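Wornitz Knitwear Folding, data card

What's in it
1000 episodes of people folding knitted tops on beds at home, recorded with hand-held two-finger grippers. Collected by Muchen Deng and Wanting Cao for the Eminell project. 126 episodes are held out for testing.

What we doubt
The set gets described as "diverse" and we'd ask you to be careful with that word. Homes vary, sheets vary, but one sweater can turn up in many episodes. A policy may learn the bedding and not the knit - we haven't ruled it out. Heavy ribbing at the hem is worth checking by itself, as fingertip contact there is hard to judge from the wrist view.

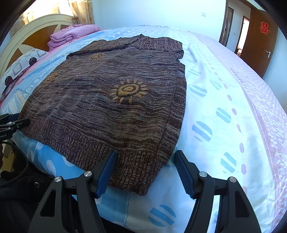 Labels
Each episode has three marks: first contact, fold made, release. Wanting redid the contact marks in February after the first pass disagreed with itself. They are better now. We would not call them ground truth.

"Success" means the labeler thought the fold looked fine. Don't read more into it than that, and please don't quote it as a rate. 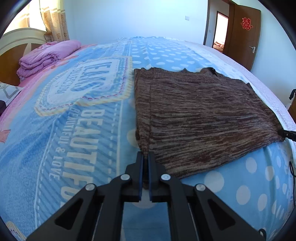

Gripper at the near edge of a partly folded brown knit.

Known problems
- Printed bedding throws off the Fan segmenter. Masks are included, unchecked.
- Rooms are not blurred. Ask before you republish views.
- The Esau baseline was tuned on an earlier split, so its scores don't compare.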